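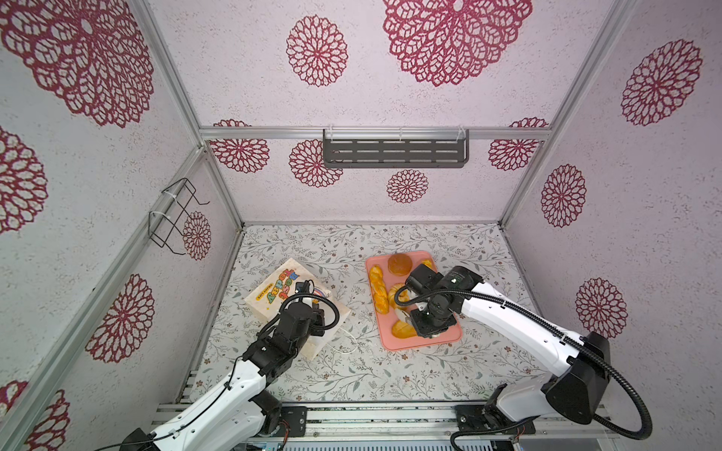 4.2 Does pattern scale predict how busy a room feels?

The claim that large motifs make a small space feel crowded is repeated in almost every decorating manual we consulted. Evidence for it is thin. Ruddock's survey, the source most often cited, asked 42 householders in Bremora to rate wallpaper swatches held at arm's length, then treated the answers as if they were ratings of papered rooms. A swatch has no corners and no furniture, and it is never next to a second pattern.

The last point matters most. Figure 3 combines two of our motif classes: crimson floral medallions on pale lavender-white panels (class A, bold and isolated) and thin gray-green vines with tiny pink blossoms on a white surface underneath (class C, fine and trailing). Raters who saw class A alone called it busy. When the same raters saw A and C together, their scores moved in both directions, and the size of the medallions no longer told us much. The medallions also vary in size within one wall, so a single "motif scale" value, as used by Ruddock and later by Kemeys, hides much of what a rater has in front of them.

We are not convinced that color contrast does any better. Okonkwo argues that strong reds on a pale ground account for most of the effect, but her Kerkomar samples changed color and spacing at the same time. With spacing held constant, 11 of our raters reversed their order of preference between sessions, which suggests that the scale itself is unsteady. It may be that "busy" simply means different things to different people — some raters said they meant cluttered, others cheerful.

None of this shows that the manuals are wrong. It does show that the usual evidence cannot support them, and we would be wary of any 95 percent interval drawn around a rating whose wording was never tested. Section 4.3 repeats the comparison with the word "busy" removed from the questionnaire.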